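Laboratory Automation, Skarkenmont Teaching Unit
Handout 9: Written rules for liquid handling by robot arm
Notes by Humaira Memon, revised in February

Read before the practical. Bring a pencil and your copy of the Isa procedure sheet, the long one.

1. What a standard can and can't do for you

Most of you will have come out of last term believing that if a cell has a safety file, the cell is safe. I would like you to lose that belief early. A safety file tells you that somebody once thought about the hazards of one arrangement of equipment. Change the rack, the fingers or the glassware and you may be holding a very tidy description of a different machine.

The same goes for good practice guides. I have read a fair number and a lot of them are the same paragraph in a new cover. "The operator shall ensure that the workspace is suitable." Suitable for what? Checked by whom, and when? If you can't picture a person failing the rule, it's no use as a rule. Try that test on every line of the Isa sheet and mark the ones that fall over. Last year's group struck out 14.

2. Before the arm moves

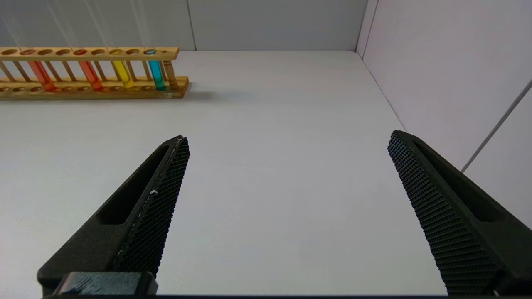
A start check should be short enough that a tired person will do it properly at the end of the afternoon. The Dilldale version ran to 40 items and was signed every time, often in one stroke of the pen down the whole column. I don't count that as a check. Ours is as follows.

Fingers open and nothing held.
Rack in its place, and the layout of filled and empty holes matches the run sheet.
Pads looked at for wear. Write down what you see, even if it is the same scuff as before.
Side walls and back wall clear of the arm's path.
Stop button pressed once, on purpose, and reset.

Ehsan Jatoi has argued for adding a line about lighting. Glass and coloured liquid throw highlights, and he thinks they upset the vision side. He may be right, but he hasn't shown me a run where it mattered, so for now it stays out.

3. Position rules

The Isa sheet says that tubes must be "returned to their original position". Ask what that means in a rack with more holes than tubes. Same hole? Same order? Any free hole? Two people marking the same run will disagree, and both will be able to point at the sheet. Write hole numbers, and say which end you count from. Lina Tarawneh went through 336 run records from the Bukhari bench and found that nearly all of the disputed ones came down to this and nothing cleverer.

The sheet is silent on lean. If a tube sits at a slight angle in its hole, has it been placed? Decide beforehand and put it in writing.

4. Pouring

Pouring from an open tube into an open dish is a poor way to move a measured volume, and I would not defend it in a working lab. We use it for teaching because it shows up weak rules very quickly. "Pour slowly" is the usual instruction. Slowly has no number in it. A better rule gives the tilt at which liquid should start to leave, the height of the mouth over the rim, and what the arm must do if liquid lands outside the dish. The last part is missing from every supplier guide I have been handed so far.
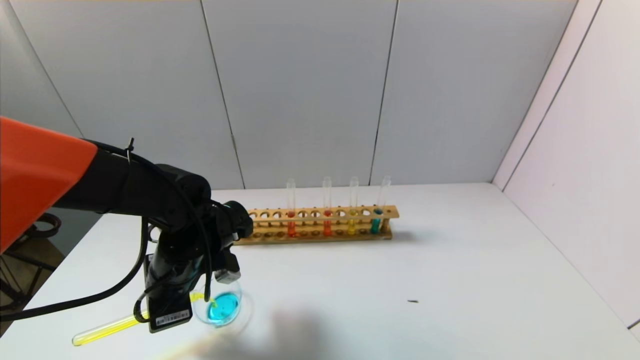 Section 5: Cables, labels and loose bits

Treat the cable as part of the moving machine. Any drawing of the arm's reach that leaves out the cable is wrong, and you should say so to whoever drew it. Cable ties are fine for holding a run in place on a bench like ours. They are not a substitute for checking the slack at full reach in both directions.

Labels hanging near the gripper need the same thought. Can the label touch the glass? Can it hide the tube from the camera? If you don't know, find out at low speed with an empty tube.

Clear small debris from the table between runs. I know it sounds fussy. The rule is worded "no loose item on the surface", with no size given, and for once I prefer the blunt wording.

6. After the run
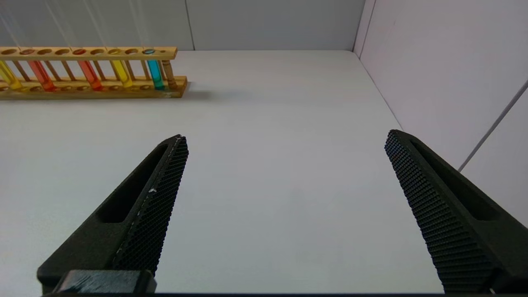
Close-out gets skipped more than anything else on the sheet. The arm has stopped, the group wants its coffee, and the record gets filled in from memory. Nighat Khokhar's suggestion is that the person who writes the close-out must not be the person who ran the program. I was doubtful, and I still think it will lapse within a term, but we will try it with this group.

Record the hole number and colour for each tube, the state of both finger pads, and any stop, including ones you caused by accident. A log with no stops in it makes me suspicious.

For the practical

Work in pairs. Pick three rules from the Isa sheet and rewrite each one so that a stranger could tell whether it had been broken. Swap with another pair and try to break theirs on paper. Hand both versions to Laiba Gilani before you leave, with the crossings-out left in.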